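Last updated: 8 Aug 2024
By Tunell

3.2 Lighting and how people felt about it

I'll admit I went into this part of the study expecting noise to be the big complaint. We had 432 usable surveys from the Jukano and Mernelitz sites, and I'd already half written the noise section in my head. But people kept coming back to the lights! Glare, flicker, that washed-out feeling late in a shift – it came up in the comment boxes over and over. Long fluorescent fixtures are still common in workspaces with high, pale ceilings (Figure 2).
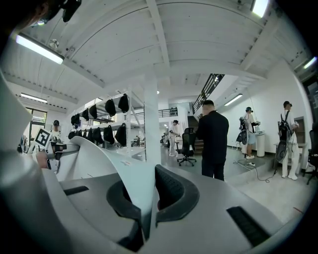
Figure 2. Workspace with a long fluorescent fixture and a white corrugated ceiling.

So in March we went back and asked 37 people to keep a short diary, noting eye strain and headaches at the end of each shift. I used the Majumder comfort scale, mostly because I know it well and it fits on one page. Scores dropped fastest among people on close-up tasks – reading labels, checking small parts – and age made less difference than I'd guessed. I come back to the night shift in Section 4.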